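发件人：Yamuna Krishnan
收件人：Erdale 收纳与餐桌邮件列表
日期：2018年12月28日
主题：Re: 托盘到底该放多少东西？

大家好！

Karthikeyan 的信我昨晚睡前看到，本来只想回两句，结果越想越有话说，干脆爬起来泡了壶茶，从头写一封。先把他的原文引在这里，方便没看到的朋友：

> Karthikeyan Menon 写道：
>
> 各位，请教一个很小的问题。我家餐桌不大，平时用一个长方形托盘收杯子和餐具，
> 想法是吃完饭一端就走。可是用了一阵子，托盘上什么都有：回形针、发圈、
> 孩子的积木，还有不知道哪条线。真要喝茶的时候，反而得先清托盘。
>
> 我太太说托盘就不该留在桌上，用完收进柜子。我觉得那样等于没有托盘。
> 另外餐具该不该平放在托盘里？我们试过竖在杯子里，叉子一碰就倒，
> 还把一只杯子的内壁刮花了。
>
> 还有颜色的问题，浅色石纹桌面配什么托盘好？Hildegard 上次说白的，
> 我买了白的，放上去根本找不着边，水杯有一回差点搁在边沿上。
>
> 谢谢！
> Karthikeyan

颜色这件事我最有热情，就从颜色说起吧。Hildegard 对不起，我要投反对票！白托盘单独看是漂亮，可一放到白底灰纹的桌面上，整个就化进去了。我自己换过三个托盘，白的、木色的，最后留下来的是黄的，从来没后悔过。早上眼睛还没完全睁开，余光里就知道杯子该往哪儿放。家里老人来住的时候也喜欢，我婆婆眼神不好，她说那块黄颜色像是桌上开了盏灯（她原话更长，夸了足足一顿早饭的工夫）。

顺便回答“托盘上该留什么”。我给自己定的规矩是：吃饭喝茶用得上的留下，别的一律请走，哪怕只是暂时搁一下。说起来容易，做起来可不容易。

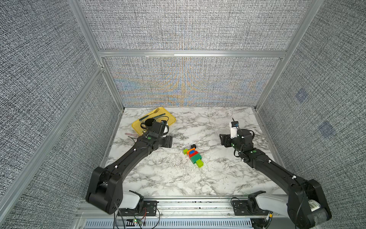
我一直觉得“混放”才是托盘变乱的起点，跟东西多不多关系没那么大。一个杯子旁边要是再来一个杯子，看着还是一套；可要是旁边来了一条线，从那一刻起这个托盘在人心里就变成了“随便放放的地方”，接下来什么都会往上落。拿这个黄托盘来说，黑色马克杯立在左前方，挺好；斜躺着一把青绿色柄的餐具，也挺好；白杯子边上那圈深色的线，就是我说的“第一个外人”。请走它，托盘马上就清爽一截。托盘前面那根粉色的小木棍和桌子中间躺倒的积木小人倒不太要紧，它们在桌面上，没进托盘，等会儿一把收走就行。Karthikeyan，你家的积木也照这个办：桌面可以临时有玩具，托盘里不可以。孩子特别吃这一套，因为界线看得见，黄的里面归大人，黄的外面归他。我侄子现在会自己跑来告状，说谁谁谁把橡皮放进黄的里面了，认真得不得了。

线的问题多说一句。我原来也是满桌子线，后来在抽屉最靠外的位置放了一只浅口盒，专门收线，每条绕好以后用布带扎一下。重点是那个抽屉要离桌子近，近到坐着就能拉开。远一步都不行，我试过放在走廊柜子里，坚持了不到一个星期。

再说餐具平放还是竖放。Erzsébet 七月在列表里写过一封很长的信讲餐具筒，新来的朋友可以翻翻旧信，写得真好。她主张竖放，理由是不占地方。我同意厨房台面上竖着放，做饭的时候抓起来就用，多方便！可是到了餐桌托盘里，我还是投平放一票。马克杯不是餐具筒，杯身矮，叉子的重心又在上头，Karthikeyan 说一碰就倒，我家也一模一样。刮花内壁更让人心疼，尤其是深色釉面，刮一道就是一道，用 Wudivis 的清洁膏也救不回来（试了，擦到手酸，那道印子还在原处看着我）。

平放的时候有几个小习惯，我自己用着很顺：

叉子和刀朝同一个方向，柄朝着人坐的那边。

勺子单独放一侧，别压在叉子底下，不然拿勺子的时候叮叮当当一串响，早上特别吵。

杯子靠一个角，把手朝外，这样端托盘的时候手不会撞到杯把。

深色柄和金色的餐具混着用完全可以，不必凑成一整套。我那套 Zomivo 的早就不全了，剩下的东拼西凑，反而好看。

讲到金色餐具，我要多夸几句。很多人嫌它娇气，我倒觉得日常用正合适，只要别和不锈钢锅铲一起泡在水槽里。洗完立刻用软布抹干，水渍就留不下来。放在黄色托盘里颜色会不会太近？我之前也担心过，实际上一个是哑的一个是亮的，灯一照分得清清楚楚。

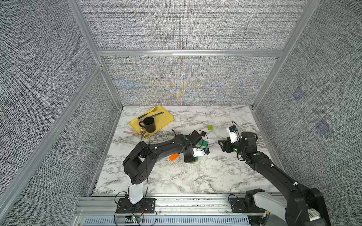

收拾桌面的顺序，我跟 Manikandan 争过很久。他是先收大件，我是先收“离托盘最近的”。他的办法桌子空得快，我的办法托盘先成形，剩下的东西自然就知道往哪儿去。就拿这张桌子来练手：托盘上已经有黑色马克杯，把手朝左，还横着一把金色叉子和一把深色柄的刀，底子非常好！勺子在托盘左下的边上，往里推一推就归队了。左边石纹台面上还有一件粉色的餐具，离托盘那么近，顺手就能收进来。这两件弄妥，吃饭的部分就算完了，然后才轮到散在桌上的橙色块和那个青柠绿的小方块，找个盒子统统装走。要是按 Manikandan 的顺序，多半先去抓中间的，等回过头来，勺子还在边上晃着呢。（Manikandan，我知道你会回信反驳，我等着！）

勺子搭边这件事请大家真的留意一下。端托盘的时候最先掉下去的永远是搭在边上的那一件，我家地砖上有个小坑就是这么来的。

至于 Karthikeyan 太太说的“用完收进柜子”，我觉得你们两个都对，看桌子派什么用场。如果饭桌同时也是写作业、缝东西、拆快递的桌子，那就收走，吃饭时再端出来，像个小小的开饭仪式，其实蛮可爱的。如果桌子基本只用来吃喝，托盘留着没关系，每晚睡前看一眼，把不属于它的拿走。我现在是后一种，睡前拿走一两样，早上起来看到干干净净的一块黄，心情真的会好！

尺寸也有人私信问我。我的托盘长50厘米，放两只杯子加两个人的餐具刚刚好，再大一号我就端不稳了，过门的时候还得侧身。买之前拿张报纸剪成一样大铺在桌上，摆上杯子过两天日子，比在店里凭感觉选靠谱多了。Iyer 街口那家杂货店有各种颜色的，老板很愿意让人把杯子带去比一比，我带过，他还帮我挑。

最后有两件事想问问大家：

第一，托盘底下要不要垫东西？石纹桌面滑，我用的是一小块旧毛毡，可是容易吸水，洗了又难干。有没有人试过软木的？

第二，深色马克杯里的茶垢，除了小苏打还有什么好办法？我那只喝了很多年，里面已经看不出原来是什么颜色了。

Hildegard，下次聚会我把黄托盘带来，你把白的带来，咱们并排摆一摆，让大家看着说！

祝各位岁末愉快，
Yamuna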